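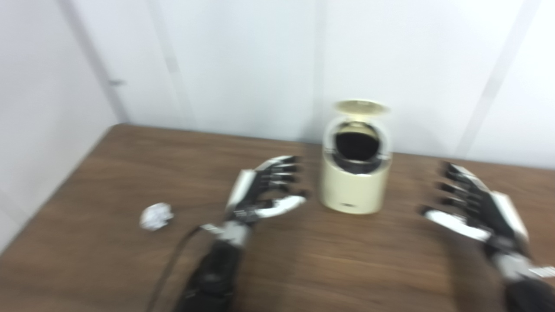 3 min read

Telling Paid Content From Reporting: Tips for the Household

Newspapers, neighborhood magazines and news apps all carry material that a company has paid for. Most of it is lawful and much of it is labeled, but the labels are small and the wording varies from one publisher to the next. The Suvarna Household Advice Service has prepared the following tips for residents who buy appliances, cleaning products or home services after reading about them.

Learn the labels

Look directly above the headline and directly below the byline. Common terms include "sponsored," "partner content," "presented by," "promoted" and "in association with." A piece marked "supported by" may have been written by the newsroom with outside money, or it may have been written by the sponsor. Where the publisher has a page explaining its terms, read it once and keep a note of what each one means.

On a phone, open the full article before deciding. Labels that appear on the front page are sometimes dropped when a story is shared by message or email.

Check the byline

A staff reporter will normally have a page listing earlier work. Treat an article credited only to a "content studio" or "brand team" as advertising. If there is no name at all, search for a distinctive sentence from the text. Finding the same sentence on a company's own website indicates that the piece began as a press release.

Read for what is missing

Reporting on a product usually mentions its price, a competitor and at least one drawback. Revathi Sastry, who edits our consumer leaflets, recommends marking each of these in pencil as you read. An article of 1,000 words with none of them marked should not be the basis for a purchase.

Product roundups

Lists of recommended vacuum cleaners, cookware or storage items often contain affiliate links, which pay the publisher when a reader buys. The disclosure is generally at the top or the very bottom of the page. Before ordering, look up the item separately and compare the price at two other sellers. Do not rely on star ratings quoted within the list.

Keep a clippings folder

Residents planning a large purchase, such as a boiler or a fitted kitchen, are advised to keep the articles they have consulted.

Write the publication and the month on each clipping, for example "Grerkton local paper, March."

Put labeled advertising at the back of the folder.

Save web pages as files. Sponsored pages may be removed when a contract ends.

Discard clippings once the warranty papers have been filed.

When a label appears to be missing

Write to the publication first. Give the headline, the page or web address, and the reason you believe payment was involved. Ask one plain question: "Did any outside party pay for or approve this article?" Keep a copy of the letter and of any reply. If the answer is unsatisfactory, the complaint may be taken to the regulator or press council that covers the publication.

A printed version of this page is available from the Skistton office. Please address corrections to Justinas Toom, Publications.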